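Kamstead two-arm bench kit: progress report to Probert, second period
Prepared by Ieuan Foulkes, Milham workshop

1. Work completed

The evaluation kit was assembled on its aluminum frame in September and has been in daily use since. Both arms are bolted to the front rail, with the control boards mounted beside the bases. The current task set uses hand tools, a knit glove, a slotted scoop and a yellow tray. Tool handling was chosen over block stacking at Eifion Gwynne's request, as the Cleltau training rooms expect to use the kit for similar work.

We have recorded 1,000 task attempts against the plan agreed in the last report. Of these, 26 were discarded for logging faults – all traced to one loose connector, now replaced.

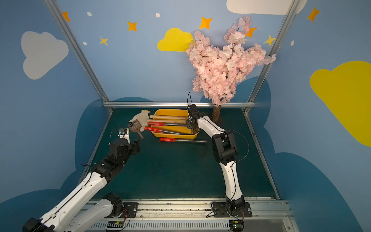 2. Findings on the product

Assembly took two people 17 hours, including calibration. The printed manual omits the torque values for the base plates; the supplier sent them on request.

Grip on the red plastic handles is reliable. Long metal shafts are harder. When a tool is picked up away from its balance point it tends to rotate in the fingers, and the placement error grows with shaft length. Thin metal parts lying flat on the work surface are the slowest items to pick up.
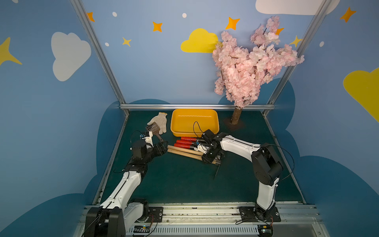
Cable routing at the wrists needs attention. The loops are long enough for full travel, but they can catch on the tray rim when an arm works low. We have asked for a shorter cable set and will test it on the right arm first.

3. Spending

Spending is within budget. The remaining equipment money covers the cable set, one spare gripper and some 40 replacement finger pads.

4. Next period

Repeat the tool task with the new cables. Measure handover between arms. Send the draft purchase recommendation to Eifion Gwynne for comment before the review meeting.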